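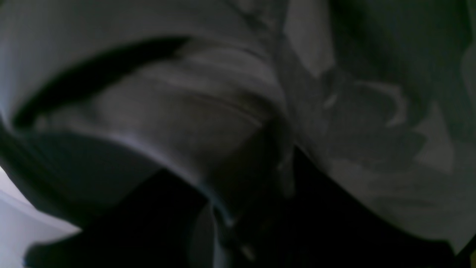
September, Brostusstead bank, soils. Re-read the cores from the lower bench before Irena Kaczmarczyk sends the performance packet to Eltmont. Core 2 is the problem one. The matrix below the root mat is a muted mid-gray, near the shade of the fabric at the top of this entry, and a nearly black band crosses it on a slant much as one does there, with edges just as soft. Logged in the field as an organic streak. I think it is an old root channel, filled from above. It should not count toward the depleted matrix call either way.

Well data: logger 438 has a gap after the battery swap. Logger 468 is complete and tracks the Chou gauge with no visible lag. Brayan Betancur wants to fill the gap by regression on 468. I'd leave it blank and report it as missing – the credit release depends on consecutive saturated days, and a modeled day is going to be questioned.

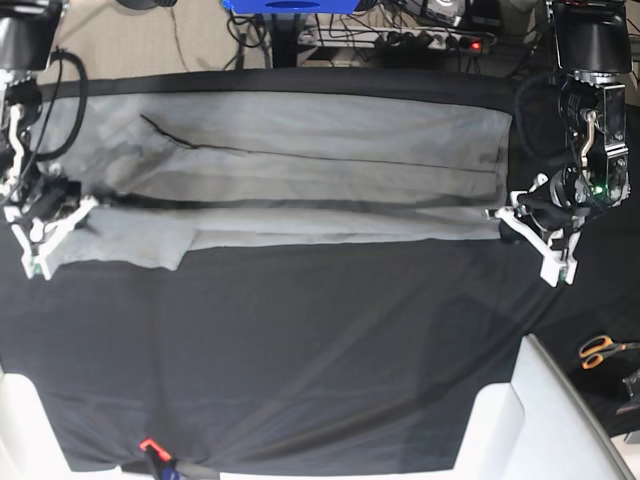
*Light gray trousers lengthwise on black cloth, a gripper at each end.*

Vegetation plots: 20 read, all at the same corners as last year. Reed canary grass cover is up along the Grusent ditch side. Two plots are over the threshold if sedge seedlings are left out of the native total. The bank instrument doesn't say whether seedlings count. Irena to ask.

To do:

- re-photograph core 2 under the lamp, with color chart
- pull raw file from 438, check clock drift
- Brayan: resend plot sheets, the scan of the ditch transect is unreadable

Stopped at 5:40 pm. Cores back in the cold room, top shelf.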